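Subject: Re: [sketley-kitchen] Table in the small meeting room, and the cups
Date: 10 November 2021

On the list it was written:

> Does somebody know if the white table in the small room
> is still free for the autumn things? We have one plate
> and one mug left over, and I do not want to buy more
> before February. Also, are the holes in the table top
> a problem for small objects?

Hello all,

Thank you for the question. The table is free, I have checked the list for room 182. The holes are for cables, and the covers were never delivered. I have asked Dalgleish two times for them, order number 2277, and I am still waiting for the answer. Until then please keep pens and teaspoons away from the holes.

I would like to keep the table simple: the turquoise mug, the lavender plate and the small striped pumpkin. If you bring cookies, please put them on the plate and not directly on the white surface.

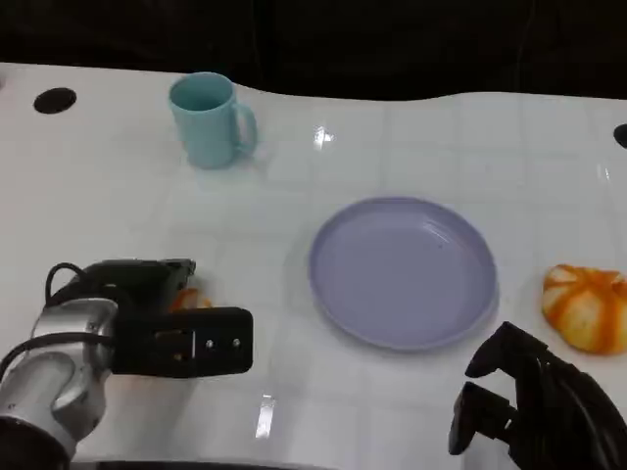 Kitchen list keeper
Helteo, Sketley office

I prefer the mug at the back and the plate near the middle, but if you have another idea, please write it to the list before Friday.

With kind regards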